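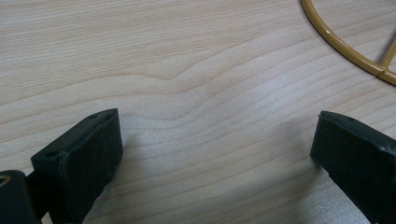

Most people, when they are told that a machine is coming to their workplace, want to know first of all whether they will still be needed, and quite soon afterwards they want to know what their day is going to be like. The first question gets into the newspapers and the second hardly ever does, which is a pity, as it is usually the one that people go on asking for years. We shall spend a good part of this chapter on it. A change in somebody's working day can start very small, with a change in what the hands hold: two blunt black fingers, say, standing wide open over a pale wooden table, with a bit of gold-coloured wire lying a little way off. A person who has picked things up since before they could walk is now going to pick things up with those, and will have to think about it.

Our main case is Gridari, a wholesaler that supplies hats and shop displays from a long, low building at Gunumside. When the study begins the firm has 76 people in its packing and display hall, and on a busy day in January they send out 4,000 items between them. Much of this is work that visitors think of as simple. A hat comes out of a carton, somebody gives it a shake and a tug, sets it on a stand or flat on a bench, looks at it, and passes it along. Ask the person doing it what they did and you will very likely be told "I just straightened it" — and there the explanation ends, because for the person speaking there is nothing more to it.

The trouble, from the point of view of anyone trying to automate the job, is that a hat is a bit firm in one place and quite floppy in another. Take a cap with a stitched brim. The brim holds its curve well enough, but the crown folds and creases along its seams as soon as it is pinched, and the place where the two meet is a rather awkward spot to get hold of. Hands deal with this without being asked. A pair of stiff fingers has to be brought in at a sensible angle and closed in a sensible place, and somebody has to find out where that is.

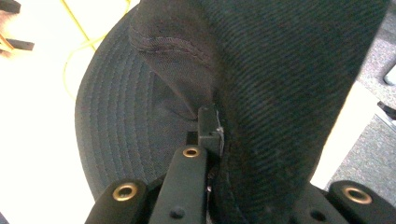
## 7.1 Who teaches the machine?

At Gridari the answer was the packers, at least to begin with. The firm's supplier, Gesex, asked for people who already knew the work to carry it out again using hand-held grippers, one in each hand, so that their movements could be recorded and later used in training a robot. You will meet this arrangement several times in the book, and it is worth stopping over for a moment, for it turns an old pattern on its head. In the factories we looked at in Chapter 3, knowledge of the job was gathered by an outsider with a notebook who stood behind the worker and wrote things down. In this case the worker gives the demonstration and, if the project is well run, has a say in what counts as a good one.

Minoru Mizuno had been packing hats for most of his working life when he was asked to join the recording sessions. He told us that he felt clumsy for the first few days, and a little cross about feeling clumsy at something he was known to be good at. Later he began to notice things. He had always turned a soft hat by its brim, it seems, and had never known that he did so until he tried to do it with grippers and had to choose where to take hold. He started talking this over with the others at tea, and before long there was a friendly and quite lengthy argument going on in the hall about the proper way to flatten a crown.
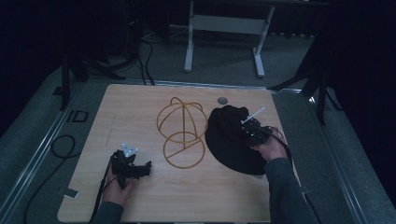 Arguments of that sort matter more than they may seem to. They are often the first time that a group of people have put into words what they know, and once it is in words it can be shared with a new starter, written into a pay grade, or handed over to a supplier. Which of these happens, and in what order, depends a great deal on who is in the room. At Gridari the packers asked early on for time spent demonstrating to be paid at the trainer's rate, and after some weeks of to and fro they got it. At Furukawa, a smaller firm whose story we take up in section 7.4, the same request was made much later and went rather differently.

Before you read on, you may like to think of a task that you do with your hands every day and try writing it out for someone who has never done it. Tying a shoelace will do, or folding a shirt. Give yourself a full page, and keep what you have written — we shall come back to it at the end of section 7.2, when we look at how job descriptions are drawn up and at what tends to be left out of them.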